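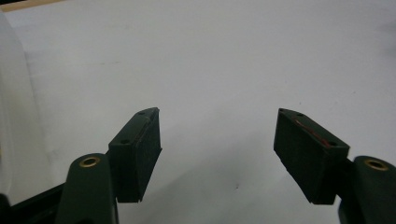 I'm looking for people to come teach robots how to do ordinary stuff with their hands, and if you've ever unpacked groceries you've got most of the background you need. I run the demo sessions at Dilar, and what we do all day is hold a gripper, pick things up, put them down again and let the software learn from how we did it. The gripper has two green fingers with dark pads on the inside, and you work them yourself, so the way you close in on something is the way the robot will try to do it later. No coding, no math, no engineering degree (I don't have one either!).

The project is called Floltora and we want 3000 good demonstrations for it. We got going in January and we're a long way from done, so I'd love to have new people on the table soon.

Most of what you'd handle is kitchen and household stuff. Boxes and jars are pretty easy. Then you get to the floppy, shiny things and it gets fun, trust me. A pouch will slide or fold or swing around if you grab it in the wrong spot, and you'll find yourself thinking way harder than you ever have about where a package wants to be held. Some tasks take two grippers at once, one on each side, and those need a little practice before they feel natural.
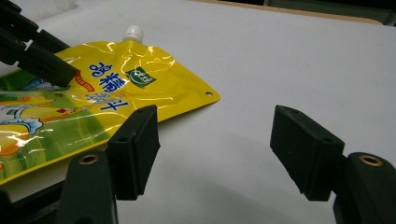 Two grippers at the table with a yellow spouted pouch.

What I'm hoping for: you can stand or sit at a table for a 2 hour session with breaks, you've got decent grip strength in both hands, and you don't mind doing the same thing over and over with tiny changes. Left-handed people, please write to me, I need more of you. Being patient matters a lot more here than being fast. If you fumble one, just say so and we'll mark it and go again.

Pay is $80 per session, and your training session is paid the same. You can do one session and never come back, or sign up for a regular slot. We work out of the Akbari building, room 173, with parking in back and an elevator on the left as you come in.

There's also a remote control setup called Jastix, where you sit away from the arm and drive it with hand controls. I usually start folks on the hand-held grippers and move them over if they're curious. Gamers tend to love it, but so did my aunt.

You need to be 18 or over. We record your hands and your voice if you talk while you work, and I'll go over the consent form with you before anything starts.

To apply, use the form on this page and tell me which hand you write with and whether mornings or evenings suit you better. Please get it in by February 9, 2026. I read all of them myself, so give me a few days to get back to you!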